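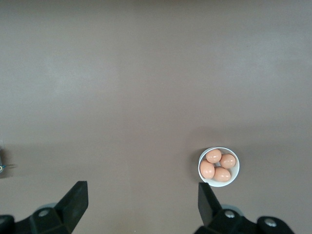 *Page last changed: 8 September 2026*

Notes from the Hitadden open day, typed up fast, will tidy later. Most of this is Noreen Marwat talking, because she did most of the talking and I did most of the writing down.

Hitadden is out past the Wullville turnoff, second shed on the left, blue door. Parking on the grass. Sausage sizzle out the front for the footy club, tongs operated by humans.

Noreen runs the handling bench. Used to pack fruit, then fixed the machines that packed fruit, then got sick of fixing other people's machines. "I wanted one I could swear at and know it was my own fault," she says.

The job on the day was eggs. Brown ones, in a small round white bowl, two black fingers coming in over the top. Why eggs?

"Everyone knows what an egg does if you squeeze it. I can show people a force graph and they nod and look for the coffee. Put an egg there and they all shut up."

They did shut up, too. Kids at the front, couple of growers behind with their arms folded.

I asked about the bowl. Seemed like a harder way to go about it than a carton.

"Much harder. Carton, every egg's got its own little house. In a bowl they're leaning on each other. You take one and the others want to roll into where it was. So it has to look again every time, it can't just remember." She tapped the bench. "And they're shiny. You get these bright little spots off the lights and early on it thought the spots were edges. Went for the spot. We had egg in the screws."

How many did they go through? She laughed at that. The log says 2000 tries with wooden eggs before she'd let it near a real one, and it's up to 3160 tries all up now. She wouldn't give me a number for breakages. "Enough that I'm off quiche."

The fingertips are plain flat blades. I'd expected something squishy, suction cups maybe. Noreen had views.

"Suction's fine, plenty of people use it, good luck to them. I like fingers. I can swap a fingertip in 2 minutes, couple of screws, done. Somebody brings me a peach next week, I'm not building a new arm, am I."

Then the small camera down at the business end, which looks where the fingers look. There's a screen beside the bench showing the view from it and that was what the crowd ended up watching, more than the arm. Bench top, bowl, the two black tips poking up from the bottom. Bloke next to me said it was like driving a ute with the bonnet up.

"Best thing we ever did, putting that screen out," Noreen said. "People see what it's got to work with. It isn't much! You'd struggle too."

Bench colour came up, somebody's mum asked. It's a sort of dull mauvey brown and not what anyone would choose for a kitchen. Noreen says they started on white and lost the bowl against it half the time. The matte finish was the other thing, less glare. Still gets cloudy patches off the overheads and she's not happy about those. Wants to redo the lights before the Fistdale show.

About Fistdale. They're taking the lot over there later in September, on a trailer, which she is dreading. Bench has to be levelled again at the other end and everything re-measured. "Everyone asks about the clever part. The clever part's fine. It's the trailer keeps me awake."

Asked her the jobs question, felt I had to. One of the growers had been muttering it anyway.

She didn't dodge. "I did that work. Did my wrist in doing it. If this takes the night shift off somebody who can't find anyone for the night shift, good. If someone uses it to get rid of 20 people who want to be there, I can't stop them and I won't pretend I can. I'd rather be asked about it than not."

Grower asked the price. She said talk to Pirzada, who does the selling, and there was a bit of a queue at Pirzada's table after that. I didn't get a figure. Will ring and add it here if they give me one.

What it can't do yet, by her own list: wet eggs, cracked eggs (it'll pick them up quite happily, she says, that's the problem), anything with a feather stuck on. Double yolkers are apparently fine, "just a fat egg". Speed is slow. A person would beat it easily and one of the kids asked to race it and was told maybe next year.

Last thing I asked was what she does with the eggs at the end of the day.

"Staff fridge. Label on them says bench eggs, don't complain."

Next open day not set. The Fistdale times should go up on the board at the shed, ask at the blue door.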